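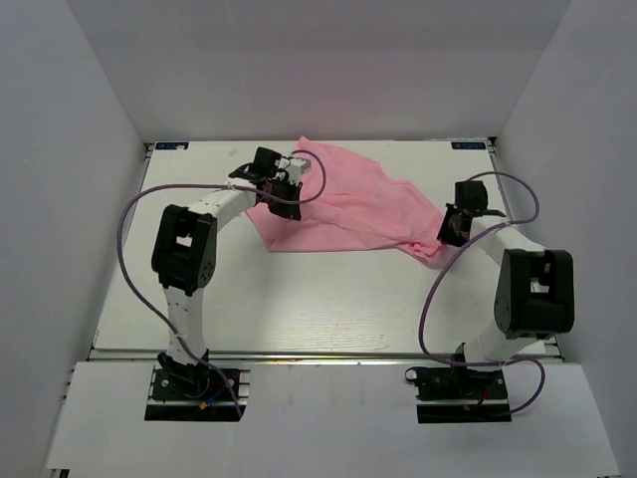

*Two arms and a pink cloth in the white enclosure at Titeo. The left gripper has its fingers on the fabric.*

**The software that has to find a corner**

Marilou Galang does most of her work with her back to the robots. Her desk faces two screens, and the enclosure stands behind her chair. When a motor makes a noise she doesn't like, she turns round. Otherwise she reads the log.

Galang writes control software at Titeo, a small firm that wants a pair of cheap arms to fold cloth. The arms are simple: white links, black servo joints, a gripper on each. The firm has spent little on them and does not plan to spend more. Its money goes on the code.

That code comes in three parts. Ignacio looks at the camera picture and decides where the cloth is, where its edges run and which points might be corners. Inico takes those points and plans a path for each arm. Skillard, the oldest of the three, sits on top and chooses what to try next: pinch, drag, lift, let go or start again.

Most of the trouble starts in Ignacio. A box keeps its shape when you push it, but a crumpled cloth can hide a corner under itself, and a fold can look very much like an edge. The first version gave one answer for each picture and was often wrong. The present one gives a list of possible corners, each with a score, and Skillard works down it.

"If the best score is low, I'd like it to do something dull," Galang says. "Drag the cloth a bit and look again. It used to go in and grab whatever it had."

A thin cloth adds its own problem. Where light comes through it, the colour shifts, and against a white table the pale parts can drop out of the outline altogether. Galang tried changing the threshold for a fortnight and then gave up. Ignacio now compares each picture with a stored one of the bare table.

Planning has been easier, apart from the cables. Each arm carries a purple one, tied to the links in a few places and loose in between. Inico knows nothing about how they hang. It treats each arm as fatter than it is and refuses any path that brings the two too close together. This rules out some perfectly good moves, and Galang accepts that for now.

She tests every change against 216 saved starting positions before it goes anywhere near the motors. A full run in simulation takes a lunch break. The log from the real arms is kept as well, and it now holds more than 1000 attempts, sorted by the step at which each one ended. The commonest entry is "grasp: two layers", meaning the fingers closed on a fold and picked up twice the cloth they should have.

Detecting that is her job until October. Her plan is to read the load on the gripper servo as the fingers close and compare it with the load for a single layer. The difference is small, and the servos are noisy. She has a branch that does it on a tea towel. It does not yet work on anything thinner.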